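2021-06-13, notebook, text entry comparison, continued

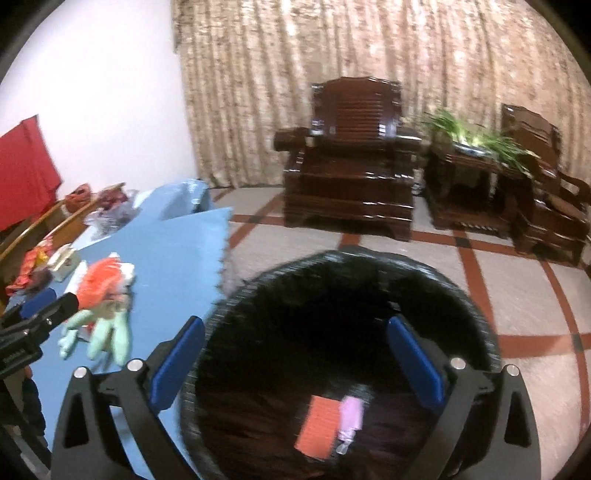
Input & Keyboards

Second pass with the Pletetero trainer finished this morning. The scores went up again. I still don't believe the scores.

What bothers me is the word pool. I logged every prompt it gave me and the whole beginner-to-intermediate set comes to 1778 words. After a couple of weeks you have seen all of them many times over, and your hands know "through" and "because" as a single lump. Fine, people type "through" a lot. But then the progress page calls this a gain in typing speed, full stop, and draws a green line going up and to the right. I want to see the same line for text I haven't met.

So I did it by hand. Took passages from the old Corrigan manual (dull, plenty of commas, part numbers, the odd bracket) and typed them cold into a plain editor with a timer running. Trainer says 80 words a minute. Corrigan passages, counting corrections, nowhere near that. I'm not writing down a figure for the cold runs yet because I changed the way I handled errors between the first passage and the second, which was stupid. Redo with one rule: fix everything before moving on, clock keeps running.

Second complaint, accuracy. Pletetero forgives anything you backspace over. Type "teh", back up, type "the", and it goes down as correct. You can sit at a very nice accuracy all day while leaning on backspace. There is a strict mode, buried two menus down, and it resets to off whenever the program restarts. I lost one full session to that before I noticed. Check the setting every time, Pádraig's sessions too.

Pádraig Conneely disagrees with me on most of this. His view is that drills are drills, a pianist plays scales and doesn't complain that they aren't music, and anyway he feels faster. I said feeling faster is what the green line is for. He has been on it since March and offered to be tested on the Corrigan text. He wants to use his own keyboard. I'd let him, but then the office one has to be run too or we're comparing keyboards.

On keyboards: the Gretex is back on the desk. The space bar still sticks if you hit it at the far left. I swapped to the spare halfway through the last block and marked the spot in the log. Don't average across that mark.

Rokinport sent the trial key for their version. Setup asks for an email address, a job title and a "typing goal", and won't go on without all three. The goal slider stops at 90. The number drills are better than Pletetero's, with real-looking dates and prices mixed in with the words. The games I could do without. One of them drops letters from the top of the window and makes a noise when you miss, and I turned the sound off inside a minute. It does let you paste in your own text, so the Corrigan passages can go straight in and I can stop fiddling with a timer. Haven't checked whether it scores pasted text the same way as its own lessons. Would not assume so.

Plan: 30 minutes a day, strict mode on, same chair, same board. Cold passage first, drill after. I had been doing it the other way round and warm hands were helping the result.

Still open: does copying text tell us anything about writing an email? Most of my time on an email goes on deciding what to say. If the trainer knocks a few seconds off the rest, I'm not sure I'd ever find them.

Need fresh passages too. I'm starting to remember the pump chapter.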